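A packed lunch is a meal made at home and eaten elsewhere, usually at work or school.
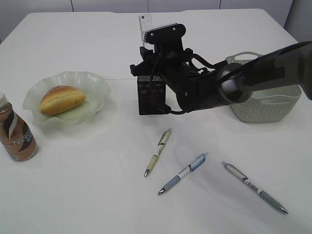

White table by a panelled wall

In Brirkstead, mill workers carried bread and cold tea – often in a tin.

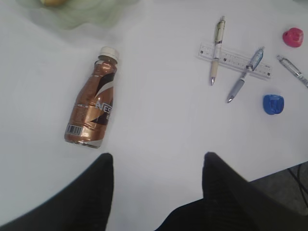

Vol. 3, No. 2

Bottled drinks later replaced the flask.
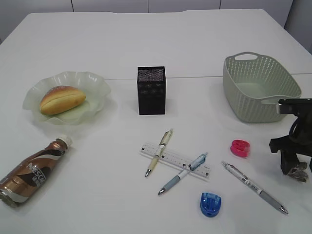 Bread roll on a glass plate

Fillings vary by region.
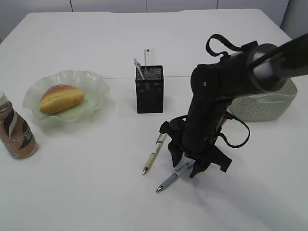 How long does a packed lunch keep?
Up to five hours in a cool bag with an ice pack.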